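Thursday, 4:30 pm, robotics club notebook, sim bench

Big day for Killo! The new scene file loads without crashing and the whole group finally gets to practice grasps on the same tabletop. Parvaneh fixed the lighting (soft shadows now, so much nicer to train on) and Aoi swapped in the green cup and the potted succulent from the Kuroda object pack. We did the cup first, coming in from overhead with the wrist view on.
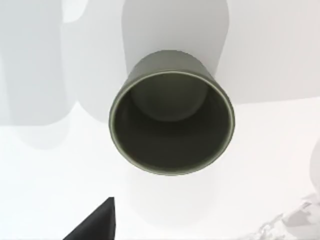

Do we have to re-record the old demos now that the lighting is different?
Only the 54 from August. Everything after that was saved as joint paths, so Pascal can replay them in the new scene and render fresh views overnight.

Kiyoshi wants a rim grasp on the cup, one finger in and one finger out. I'd still like to try a side grasp, and we argued happily over this for half an hour. Settled on 8 tries each, same start pose, random seed 137 so anyone can repeat it. I'm so curious how this comes out!

The plant job is pick it up, put it in the wooden tray, let go, back off. Grip low on the pot and stay clear of the leaves.

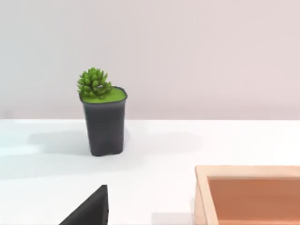
Bonifacio wrote the scoring script over lunch and it already gives a clean pass or fail for every run, plus a time. He's adding a penalty for tipping. I asked for a plot too (greedy, I know).

To do: rename the runs folder, ask Aoi for the friction values, book the fast machine for Pascal's replay job.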